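Detdale Spring Basket Collection Opens at Akham Hall

Donations of wrapped sweets and empty baskets will be accepted through the end of March

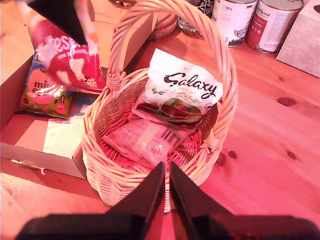
A wicker basket and a box of sweets on the packing table.

DETDALE – The Detdale Community Office has opened its spring basket collection at Akham Hall, where residents may leave wrapped sweets and clean, empty baskets until the end of March. The filled baskets will be delivered to households in Detdale and Drodstead that have registered with the office for seasonal support.

The collection has a target of 900 baskets this year. Registration has closed for Drodstead but remains open for addresses in Detdale, and forms are available at the front desk of the hall. One form is required for each household. Forms returned without a street address cannot be processed.

Each basket will hold a mixture of chocolate and other sweets. Pouches and bags are preferred to large boxed items, which take up most of the base and leave little space for anything else. Flat packets should be laid on the floor of the basket first, with upright pouches placed against the side so that the name on the front can be read by the person receiving it. Baskets with a fixed arched handle are especially welcome, as they can be carried by hand from the delivery van to the door.

Donors are asked to observe the following conditions. All items must be sealed and in their original packaging. The ingredients and allergen information must be legible. The date printed on the package should fall no earlier than the end of June. Homemade goods, items containing alcohol and packages that have been opened or taped closed will not be accepted. Sweets that are suitable in every other respect but contain nuts will be packed separately and marked for the attention of the delivery team.

Cardboard boxes used to bring donations to the hall may be left with their contents. Boxes with torn flaps can be used for storage at the hall but will not be sent out on deliveries. Any delivery note or printed list should remain in the box until the contents have been entered in the donation record.

Packing takes place in the side room at Akham Hall, with sessions beginning at 2 p.m. Participants should enter by the parking lot door and sign in before going through to the tables. Children are welcome at the sessions when accompanied by an adult.

Last year's collection received 3326 separate items, the largest number since the program began. A shortage of baskets toward the end of the collection meant that part of the final delivery was made in paper bags. The office has therefore asked residents to consider donating baskets left over from earlier gifts, provided that the weave is sound and the handle is firmly attached.

Transport is being provided by Dudek, the Drodstead delivery firm, which has assigned two vans to the program. The delivery area has been divided into 31 routes, and households will receive a card stating the morning or afternoon on which to expect a visit. Baskets that cannot be delivered will be returned to Akham Hall and held there for one week.

Donations may be left at the front desk during regular opening hours. Larger donations should be arranged in advance with the Detdale Community Office.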